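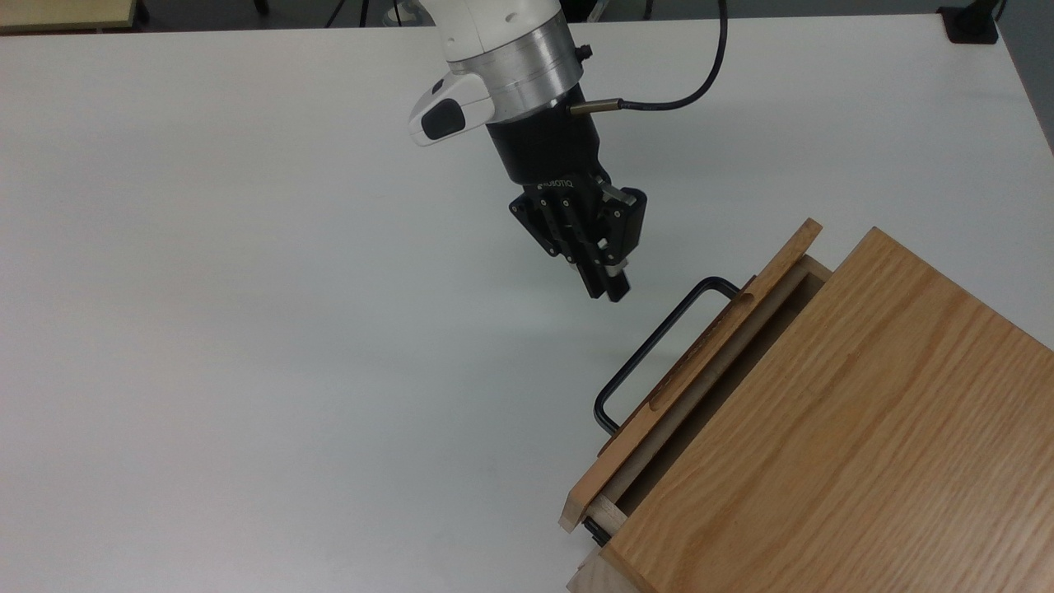
Keeping poetry in a kitchen

Long poems were mostly written by people with somebody else doing the dishes. The rest of us have to fit them in between the onions and the smoke alarm. I've been reading verse at the counter for years, and have ruined fewer books than you'd think, though more than I've told the library.

Propping the book
Cookbook stands are made for cookbooks, meaning large flat things full of pictures of lemons. A fat paperback of collected poems will snap shut on one like a clam. Use two binder clips, one on each side, with a folded strip of paper under the jaws so they don't bite the page. My copy of the Magnusson anthology runs to 961 pages and needs the big clips from the office drawer. Don't crack the spine to make it behave. It will behave for a week and then start shedding sonnets.

Grease
Butter on a page wants cornstarch, and it wants it now. Blot first, don't rub, then heap the starch on and leave it overnight. Brush it off in the morning with a dry pastry brush. You'll still have a faint window in the paper, through which you can read a bit of the next poem. With some poets this helps.

Tomato sauce is permanent. Write the date next to it and call it marginalia.

Learning lines by the stove
Tape the poem inside a cupboard door you open every day. The mug cupboard is good. Cover it with a plastic sleeve and change it when you can say the thing through without looking. I get nearly 13 lines in a week this way, fewer if there are Greek names.

Glykeria Tsakiris, who taught me the trick, times her eggs by reciting. A sonnet at a decent pace takes about a minute, so a soft-boiled egg is 6 of them. Mine came out hard, and she told me I was pausing too much at the line breaks.

Smells
A secondhand book that smells of cellar should go in a lidded box with an open dish of baking soda for a week or two. Keep the soda off the pages. Coffee grounds work too, but then your elegies smell like a diner. Never try the oven, even on low. Brijesh Khurana did it with a nice old Milton and the glue let go all at once. He now owns Paradise Lost in a shoebox, in an order of his own.

Shelving
Keep the poetry at least 3 feet from the kettle and on an inside wall if you have one. Steam curls covers faster than spills do. Leave a finger's width behind the books for air, and check back there in July, when the silverfish are feeling literary.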